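# Old tablecloth smells like a basement, do I wash it or give up?

I inherited a box of table linens from an aunt who kept them in a cellar in Trurnby for what must have been most of her adult life. Printed cotton, I think, with flowers and some cursive. They smell like the inside of a cello. One has yellow patches along the fold lines, and I'd like to use it before March, when my in-laws come to judge me. 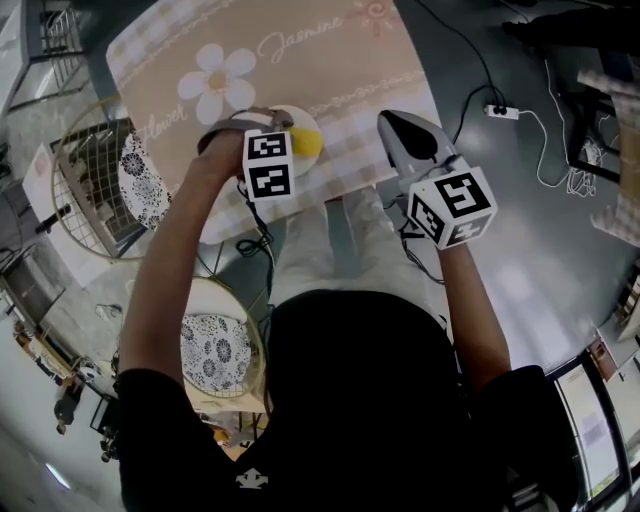
*Jasmine flower print with the gingham border, on the small table.*

I've tried airing them on the porch, which made the porch smell. I also tried the "fresh linen" spray from Prulport, and now they smell like a basement with a job interview. Is hot water safe on the print? Will bleach take out the yellow, or the pink along with it?

Khôi Vi
January 9, 2024

---

**Morfudd Nicholas**

Skip the chlorine bleach. It can take your pink with it, and it's rough on old cotton.

What I do with cellar linens:

1. Dab a hidden corner with a damp white rag. If color comes off on the rag, stick to cold water and a short wash.
2. If the color holds, fill the tub with warm water and stir in a scoop of oxygen bleach, the powdered kind. Let it dissolve before the cloth goes in.
3. Soak overnight. The water will go the color of weak tea. Try to enjoy this.
4. Drain, rinse, and do it again if the fold lines are still yellow. Mine took 3 soaks, spread over a week in which no one in my house could bathe.
5. Wash as usual and dry it outside.

Don't iron it or put it in the dryer until you're happy with the stains, as heat sets them. And stop folding it in the same place every time. I roll mine around a cardboard tube.

---

**Ilir Kovačević**

Vinegar.

---

**Chiamaka Balogun**

Ilir, vinegar how? In a salad?

Khôi, a cup of white vinegar in the rinse does help with the smell, but don't mix it into the same tub as Morfudd's powder. Separate days, separate loads. It did nothing for yellowing on mine.

Also check the box. I washed a set of napkins twice before I noticed I kept putting them back in the carton they'd been rotting in since 2000. The carton went out with the recycling and the smell went with it.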